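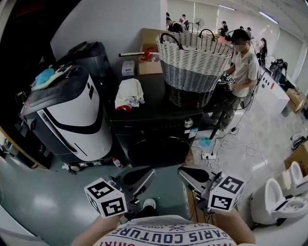

I finally got to the Vurkden open day in November, and I'm so glad I stayed for the laundry corner! Samer Hattar showed us around (he's patient with questions, and I had plenty), and we must have talked about towels for a good half hour.

What I loved was how ordinary it all was. A black front loader with one big round door, a towel with red trim on top, and next to it a woven basket, white above and dark below, with looped handles. I want that basket. Mine at home is cracked plastic and snags every sock I own.

Samer's advice was to fold towels in thirds, the long way first, and keep the basket at waist height so you aren't bending for every piece. I've tried it since and my back is much happier – 13 towels done before the coffee was ready!

Doors open at 9 and there's free parking behind the building. Bring a sweater, the hallway is freezing.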